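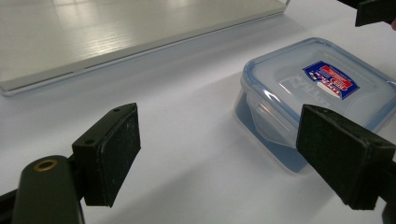
Planning a Gripper Purchase for Kitchen and Workshop Tasks

The Gornport Equipment Advisory Office issues the following tips to teaching kitchens and small workshops that intend to buy hand-held grippers for recording everyday handling tasks. Requests for the coming year are accepted through May.

Start with the objects

List the items to be handled before requesting a quote. Food storage containers with clear lids and snap-down latches belong on most kitchen lists. Measure each item at its widest point, corner to corner as well as side to side, and compare the result with the full opening of the fingers. Latches that stand out from the wall of a box must be included in the measurement.

Treat the pads as a supply

Foam finger pads wear. The black pads shown with the storage container are scuffed and slightly frayed along the edges. Pads should be entered on the supply line of the budget and kept off the equipment line. Order 2 spare sets with each unit and confirm in writing that they can be bought separately.

Sample budget

Gripper set, Duda workshop grade: $2,670
Spare pads and fasteners: $210
Training and table setup: $330
Total request: $3,210

Shipping to Floltbridge sites is paid from the central account and should not be added to the request.

Prepare the table

A plain, matte work surface is recommended. Glossy lids and smooth panels pick up reflections from overhead lights, so lamp positions should be checked before new fixtures are purchased. Allow enough clear space for both fingers to open fully beside the largest item on the list.

Before signing

Ask the supplier which screws hold the finger blocks and whether they are a standard size. Request a loan unit for one full shift and use it with your own containers. Sites covered by the Peritier service plan should send the quote to the plan desk first, as repairs to units bought outside the plan are billed to the site.

Keep the packing list with the signed order. It will be needed when replacement pads are requested.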